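Narnberg Guest House > News > Press Releases

Print this page | E-mail this page

FOR IMMEDIATE RELEASE
April 27, 2024

Widimis Opens Reservations for the Heffernan Wing, and Yes, the Bathrooms Are Done

NARNBERG — I've been writing the press releases for Widimis long enough to know you're supposed to start with something grand about hospitality. I'd like to start with a phone call instead. A guest who has stayed with us every spring for years rang the front desk and asked, "Is the old laundry building ever going to be rooms?" The answer is yes! We're taking reservations for it starting today.

The new part of the house is called the Heffernan Wing, after the street it backs onto. It has 15 guest rooms on two floors, each with its own private bathroom, and it nearly doubles what we can offer in the busy months. If you've ever tried to get a room here during the Narnberg spring market (and been told by me, very politely, that we were full), you'll know why I'm so happy to be typing this.

A little history for the folks who haven't visited. The laundry building went up as a workshop, then served the main house for decades, and then mostly held chairs. We talked about tearing it down. Every builder who walked through told us the brick was in great shape and we'd be silly to lose it, so we kept the outside walls, the big arched windows facing the garden, and the slightly crooked front step that I trip on at least once a week. Almost everything else is new, from the roof insulation to the wiring.

Quiet was the first thing on my list. Our main house is lovely, but it's old, and you can hear somebody roll a suitcase down the hall from three rooms away. In the new wing we put money into the parts you don't see — thicker floors, better seals, pipes wrapped so the shower next door doesn't wake you up at six. I slept over there for a couple of nights in April to try it out and I overslept both times.

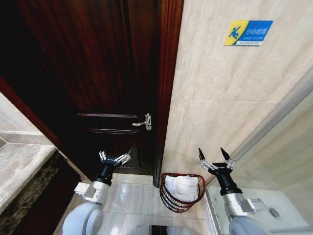 Rates in the wing will match the ones in the main house. I want to say that clearly, as I've already had e-mails asking if the "fancy side" costs more. It doesn't. Breakfast is included wherever you sleep, the coffee is on early, and kids still get the little pancakes. Parking is behind the building, and you can now walk from your car to your room without going up any stairs if you book on the ground floor.

The whole wing comes to 1,755 square feet on each level, so we had to be smart with space. Beds got first pick, then the bathrooms, then storage. We skipped the big desks that nobody who stays with us ever seemed to use and put in a window seat with a good reading lamp. There's a shared sitting room downstairs too, with board games, a long table for people who really do need to get some work done, and a shelf of paperbacks you're welcome to take home.

The bathrooms got more discussion than anything else in the project, and our team at Widimis has strong feelings about showers. We asked past guests what they wanted and the replies ran to pages (I read every one!). Plenty of you wanted good water pressure. A surprising number of you wanted somewhere sensible to put a bar of soap. We took it all to Prasano, the local design studio that handled the interiors, and they were very patient with us. 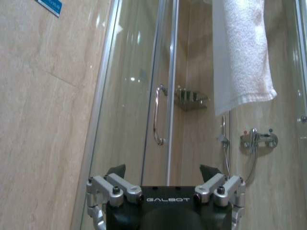
The glass shower enclosure, with its curved metal frame and sliding door.

Prasano also picked the colors and furniture for the sitting room, and they worked with shops right here in Narnberg wherever they could. The curtains were sewn in town. The bed frames were made a short drive away. I'm not going to pretend every last screw is local, but a good share of the budget stayed close to home and we're proud of it.

Now for the practical stuff. Reservations are open by phone and through our website, and the wing welcomes its first guests this summer. Anyone who books a stay of 2 nights or more before the end of the month will get a garden dinner for 2 with our compliments. Dogs are fine in the ground-floor rooms, just tell us when you book so we can have a water bowl ready. If you already have a reservation in the main house and you'd like to switch, call the desk and we'll do it while you're on the line.
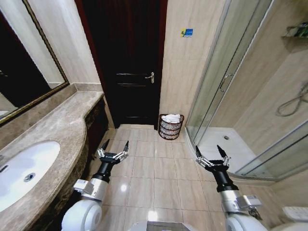 Bathroom in the Heffernan Wing, with beige floor tile, vanity and shower enclosure.

We're also having an open house before the first guests check in. Neighbors, come and poke around! You've put up with the trucks and the dust and one very loud morning with a concrete saw, and the least we can do is feed you. There will be cake, lemonade and tours of both floors, and the kitchen is threatening to make its onion tart. Members of the press who would like a private tour, or a night's stay for review, can reach us through the media desk.

Thanks for reading all the way down. I'll be at the open house, probably next to the tart, so come say hi.

About Widimis: Widimis owns and runs the Narnberg Guest House, a family-friendly inn with a garden, a breakfast room and a year-round welcome for travelers.

Print this page | E-mail this page

Contact the Media Desk | Copyright Widimis. All rights reserved. | Back to top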